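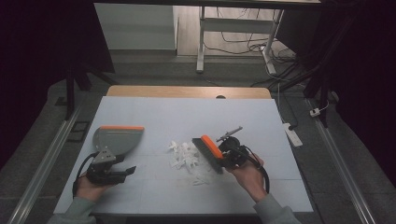 3.2 Gathering the sweeping demonstrations

Figure 3. One of the sweeping demonstrations, with the dustpan carried by the left gripper and the brush by the right. The white plastic pieces lie between the two tools.

We came to sweeping fairly late in the project, after a long stretch of pick-and-place work, and it is fair to say we had underestimated it. A person clearing crumbs from a bench hardly thinks about the job, yet both hands are busy the whole time, and the crumbs never go quite where they are sent. That was exactly the sort of behaviour we wanted our learning system to see plenty of. The task we settled on is simple to state: gather a scatter of small plastic pieces into a dustpan, using a hand brush, on a flat board laid over a table.

All of the demonstrations were collected with a pair of hand-held grippers, one for each hand, with the tools attached to them (Figure 3). We tried at first to have people pinch the brush handle in the gripper fingers, as they might with any other object, but the handle slowly turned under load and the recordings taught us more about slipping than about sweeping. Once we had moved to mounted tools, our demonstrators told us they could relax and pay attention to the pile, and we think the motions are the better for it.

Choosing something to sweep took longer than we would like to admit. Rice bounced, and dried lentils rolled off the board at the slightest encouragement. The little plastic fragments we ended up with have an awkward shape, some of them like crosses or small branches, and they tend to catch on one another, so that a good stroke moves a clump and a poor one leaves stragglers behind. We were quite pleased with this. The stragglers call for a second, gentler pass, and those second passes turned out to be among the most useful parts of the Domside set.

In total we kept 388 demonstrations from 13 people, recorded through March at our Kavthorpe workshop. Of these, 252 began with a single loose cluster near the middle of the board, much like the one in Figure 3, and the remainder began with pieces spread more widely. Some 31 further recordings were set aside, mostly where a cable had snagged on a sleeve or the demonstrator had stopped partway to ask a question. Horácio Tavares watched every recording through at normal speed and marked the moment at which the brush first touched a piece, and Iraklis Andreadis repeated the marking on a portion of them without looking at the earlier labels. Where the two disagreed, they sat down together and went over the recording again until they had a time they could both live with. Trimming to that moment, less a short lead-in, gave us the clips used for training in Section 4.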